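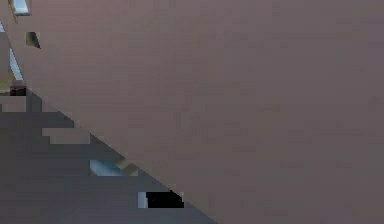
My detector loses its target for long stretches whenever the simulated arm swings through the camera view, and I'm trying to figure out what the planner should do in the meantime. I'm running a pick task in Stalora with the stock arm model and a fixed virtual camera. Out of 2,633 rendered views in my last batch, 352 came back with no detections at all. I went through a bunch of those by hand and most look a lot like this one, with a big flat mauve panel over most of the view (pretty sure it's the arm) and a little wedge of gray on the left with scraps of stuff in it. Right now my code treats "no detections" as "object is gone," so the planner drops its goal, the arm backs off, the object shows up again, and round we go. I've seen it do that loop 20 times before it timed out. Do I fix this in perception, or should the planner be smarter? I'd like to avoid moving the camera because the real setup in our Cirndale lab has it bolted in place.

Posted by lindeo_fan, Sep 16, 2018

fajardo_bits
Both, but start with perception, it's the easier half. You already know your joint angles and your camera pose, so you can render a mask of just the arm at the camera's viewpoint and compare it with each view. Then you get three answers where you used to get two: seen, not seen, and couldn't have seen. If the spot where the object was last found falls under the arm mask, report "hidden" and keep the old pose, but let its uncertainty grow a little on every update. If the spot is in the clear and there's still no detection, then go ahead and call it missing.

A couple of things I got wrong when I did mine. Grow the mask by a few pixels, because the edges in a low-res render are stair-steppy (yours sure are, look down that diagonal) and you'll get junk detections right along the boundary. Also make sure the joint states and the picture have matching timestamps. Mine were 3 updates apart and the mask was always chasing the arm, which drove me nuts for most of June.

On the planner side, don't drop a goal on "hidden." Give it a timeout, and if that runs out, move to a pose where you know the view is open and look again. You could add a visibility cost to the trajectory too, but I'd leave that for later – it slows planning down and you may not need it.

mauve_noise
just lower your confidence threshold, worked for me

gridwalker
I wouldn't lower the threshold. With so little of the background showing, a loose detector is going to start finding your object in every pale blue scrap and dark block along that edge, and a wrong pose is worse than no pose when you're about to close a gripper.

The mask idea above is good. One thing I'd add: log the fraction of the view covered by the arm next to every detection result. Plot it against your misses and you'll find out pretty quick whether all 352 are really occlusion or if some are a plain old detector problem hiding in the pile. I had a batch where I blamed the arm for everything and a good chunk was a lighting setting.

lindeo_fan
Thanks! Got the mask rendering, and yep, my timestamps were off too. Doing the coverage plot next.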